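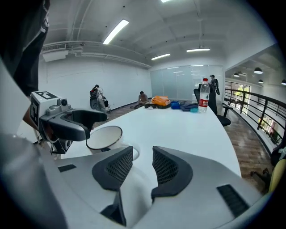

Inspected by Razia Talpur
Reviewed by Vilja Heinonen
4 July 2020

Barrera Hall, Greltport: kitchen and dining room safety checklist

This list covers the hall kitchen, the servery, the dining room and the back passage. Hirers get a copy with their booking papers. Items are marked OK, Fix or Watch, with comments where there is something to say. The upstairs meeting room is on its own sheet.

EXITS AND PASSAGEWAYS

Front doors open fully from inside without a key: OK

Back door opens fully from inside without a key: Fix
The bolt at the bottom drops into its hole if the door is shut hard. Take the bolt off altogether. The deadlock is enough overnight.

Back passage clear for its full width: Fix
Stacked chairs again, on the left as you go out. The chair trolleys belong in the store under the stage. If the store is full, put them along the stage front and leave the passage alone.

Exit signs lit: OK
The sign over the servery door flickered when first switched on and then settled. Change the tube at the next service.

Ramp handrail firm: Watch
Slight movement at the bottom post. Check again in April if it hasn't been re-fixed before then.

FIRE

Extinguisher by the stove, correct type, pin and seal in place: OK

Extinguisher in dining room hung on its bracket: Fix
It was being used as a doorstop. Back on its bracket now. A rubber wedge has been left on the window sill for the door.

Fire blanket within reach, not behind the stove: OK
Pull tabs hanging down as they should.

Smoke alarms tested: OK
The one nearest the kitchen is hard to reach with the short ladder. Use the long one from the shed.

Rangehood filters clean: Fix
Greasy on the stove side. Soak in hot water and detergent, dry them properly and refit with the arrows pointing the same way.

ELECTRICAL

Tags in date on urn, toaster, microwave and both heaters: Watch
Urn and toaster in date. The tag on the smaller heater has rubbed off and can't be read, so it stays unplugged until it is retested.

Leads free of cuts and tape: Fix
One extension lead had tape around it near the plug. Cut up and binned. Please don't bring tape-repaired leads from home either.

No double adaptors: OK

Safety switch trips on the test button: OK
Clocks need resetting afterwards. The oven won't heat until its clock is set.

HOT WATER AND GAS

Hot tap at hand basin no hotter than 50 degrees: OK

Sink hot water warning sign up: Fix
Fallen off the tiles. New sign to be screwed to the timber above.

Gas isolation valve labelled and turning freely: OK
The label is handwritten and fading. Worth a proper one.

Stove ignition on all burners: Watch
Rear left burner is slow to light. Hirers should turn it off, wait, and try again with the window open. Do not hold a match over it while the gas is running.

FLOORS, TABLES AND SHELVES

Kitchen floor sound, no lifting edges: Fix
Vinyl is lifting beside the fridge. Glue it down. The Nestura mat that was hiding it has been moved to the front door.

Folding table legs lock: Watch
Two of the older tables need a firm push before the catch clicks. Both have yellow tape on the underside. Use them for plates and cups only.

Top shelf in store holding no more than 30 kilograms: Fix
Far too much up there, mostly old crockery. Heavy boxes go on the floor or the bottom shelf, tins in the middle, paper goods up top.

Knives stored in the block or the rack: OK
One loose in the tea towel drawer. Returned to the rack.

FIRST AID AND CLEANING CUPBOARD

First aid kit complete: Fix
Out of burn gel and low on large dressings. Order both from Plavlow with the next lot of hand towels. Eyewash is in date.

Cleaning products in original bottles: Fix
There was clear liquid in a soft drink bottle under the sink, no label. Disposed of. Anything decanted has to be in a labelled spray bottle.

Cupboard latched: OK

NUMBERS AND NOTICES

Maximum 100 people sign displayed in dining room: OK

Emergency contacts card by the phone: Watch
Correct but the ink has run. Vilja to print another and laminate it.

Hire conditions on noticeboard: OK

COST AND FOLLOW-UP

Up to $3,000 is set aside for repairs this year. The bolt, the sign and the first aid items come out of petty cash. Handrail and vinyl need a written quote before any work is booked. Items marked Fix are rechecked before the next evening hire, and the signed sheet goes in the blue folder in the office.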